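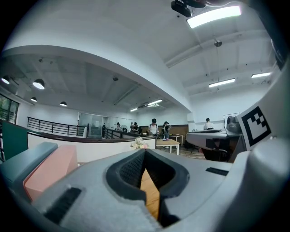
What I learned at the open day of Trumo

Apr 6, 2026

I went to the open day of Trumo with a wrong picture in my head. I expected a fence, a yellow line on the floor and a big arm behind it which we may admire from a distance. I worked for 19 years in a furniture plant in Flerside, and there the robots were kept like this, in cages, and we the workers walked around them.

At Trumo the visitor is given the gripper into the hand. You hold it, you close it on a small piece, you carry the piece to its place and you let it go. The tool records how you did it, and from many such records the robot should later learn the same movement. The young engineer who guided our group, Wubit Birhane, explained this in two sentences and then stepped back. I liked that she did not talk more. We were 30 visitors and each of us had six minutes.

My six minutes were humbling. I have assembled chairs for half of my life, and I could not put a block upright on the first try. With my fingers I feel when a piece of wood begins to slip. With the gripper I must see it, and my eyes are slower than my fingers. A boy after me did it much better, perhaps because he had nothing to forget.

Now I come to my opinion. Many people in my town say that such companies take the skill out of our hands and give it to a machine, and that we even help them for free on a Sunday, with coffee. I understand this anger and I do not want to laugh at it. When the Tefera line was automated, I was among those who signed the letter against it. But I think the anger goes to the wrong address. The teaching by hand is the most honest part of the whole business. Everybody can see that a person knows something first and the robot gets it from this person.

What I miss is the second half. If my movement has a value, then somebody should write down whose movement it was. I asked Wubit Birhane if the records keep a name. She answered that at an open day they are used only to show visitors how the system works, and that the paid operators have a contract. It was a clear answer. Still, the contract says nothing about what happens in ten years, when the robot works and the operator does not. She told me this herself, and I respect her for it.

At Graker, where my nephew is employed, the operators get 50 cents more per hour when their recordings are used for training. This is a small sum and they had to argue for it since January. I think it is a beginning, and I would like to see it in every such company before the next open day, printed on the same paper as the program and the bus times.

I will go again. I want to try the block once more.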